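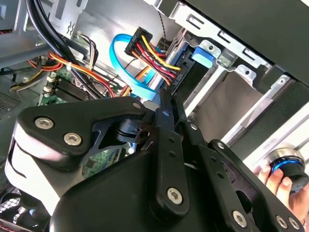
Shop > Desktops > Open-up towers and practice machines

Haltance 1816 desktop tower, used, $40

I have a soft spot for these. The Haltance 1816 is a plain old office tower, the kind that sat under a desk for years with a sticky note on it, and it's the machine I hand to anyone who tells me they want to learn what goes on inside a computer. Everything in it is big enough to get hold of, and you can trace most of the wiring with your finger.

Start with the drive cage, my favorite part (yes, I have a favorite part). It's bent sheet metal, silver, full of slots and tabs and round holes, and there's a blue plastic latch tab on it so you can spot it right away. The data cable is bright blue too, a regular SATA one. Power comes in on a black plug with the usual bundle of yellow, red and black wires. The board is green, with black memory slots in a row, and there's a fair tangle of wiring over it, which I leave alone. I used to tie it all back with those little Velcro straps and make it look gorgeous, and then Simin Dehghan, who runs the Saturday repair table in Bokenton, told me her beginners froze up the first time they opened a machine that wasn't tidy. So now you get the tangle!

What you get for your $40:

The tower with its side panel, one hard drive, the power supply, the memory that came in it (it varies, ask me), and a power cord. No monitor, no keyboard, no mouse. I do have a bin of keyboards at the counter and you're welcome to dig through it, they're a couple of bucks each and some of them are even clean.

Every one gets switched on before I sell it. I let it sit on the bench until I'm happy it isn't going to quit on me, then I wipe the drive and blow out the dust. There's no operating system on it. If you'd like me to put one on, say so when you order and I'll do a free Linux install, but give me an extra day or two, and please don't ask for anything fancy on this much computer.

A few things to know if you've never been inside one. Unplug it first, and I mean from the wall. Hold the power button in for a few seconds after that. Touch bare metal on the case before you go near the board. When you pull a SATA cable, pull on the plug and never on the cable itself, and if it has a little metal clip, squeeze it. The power plug next to it can be stubborn. Wiggle it gently side to side and it'll come. I've seen people yank straight back on the wires and end up with a handful of yellow and nothing attached to it, and that includes me in December, in front of a customer.

Is it fast? No. It'll do email and letters and a bit of web browsing if you're patient, and Golnar Mahmoudi bought one to run her recipe files and says it's fine. I wouldn't try to play anything newer than solitaire. For taking apart and putting back together, over and over, it's terrific, and I'd much rather a kid learned on one of these than on the family machine.

Cosmetics: expect scuffs on the outside, an old asset sticker here and there, sometimes the gummy leftovers of one. I've given up on getting that stuff off completely. If a scratch would bother you, come in and pick your own.

Buying several for a class? The price drops to $35 each if you take 10 or more, and I'll throw in spare SATA cables (whatever color I've got) and a coffee can of mixed case screws. Let me know a week ahead so I can get them all tested.

Pickup is at the Pleltix counter in Bokenton, in through the side door on Rostami Street. I can ship, but these are heavy and the postage stings, so ask me for a quote before you pay. Returns are fine for 30 days if it won't power on. If you've had it in pieces by then, bring me the pieces and we'll have a look together.

Stock number 1906. Mention it when you call, or just say "the one with the blue latch" and I'll know.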